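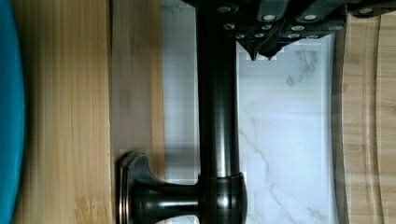 Progress report to the Molby Fund: low-cost level sensing for village reservoirs

Dear Najwa,

Thank you again for your patience over the winter, and for the very kind note you sent after our last call. I'm glad to say there is a good deal to tell you this time, most of it cheerful.

Where we have got to

The Eltus sensor, our pressure-based water level gauge, is now in its second version. You may remember that the first one drifted badly whenever the air temperature dropped overnight, which gave us some very odd readings in January and a few early phone calls from the Oda site. Evie moved the reference tube inside the housing and rewrote the correction table from scratch, and the drift now stays within the limit we promised you in the original bid. We are all rather proud of her.

We have 35 gauges in the water at present, spread across the two reservoirs and the long feeder channel. Between them they sent back 813 hours of clean readings in the trial period, and there would have been more if the radio mast at Nitel hadn't gone down in the gales (it took the best part of a fortnight to get somebody up there with a ladder and a calm day).

What has been slower

The cable glands are still our headache. Two of the suppliers we tried sent seals that hardened in the cold, so we have gone back to the older and dearer type for now. Calibration also takes longer than we hoped, as each gauge has to sit in the test column at every depth and settle before we can take a figure.

Money

We have spent £452 more than planned on seals and fittings, and this has been covered from the travel line, which was underspent. The £2000 set aside for the spring installation has not been touched, and we would like to carry it forward if you are happy with that.

Next steps

The remaining gauges go through the test column next, and then we fit them along the lower channel once the water drops. Do come and see them if you can, Thursday is usually the quietest day and there is always cake.

With warm wishes,
Evie Penrose and all the team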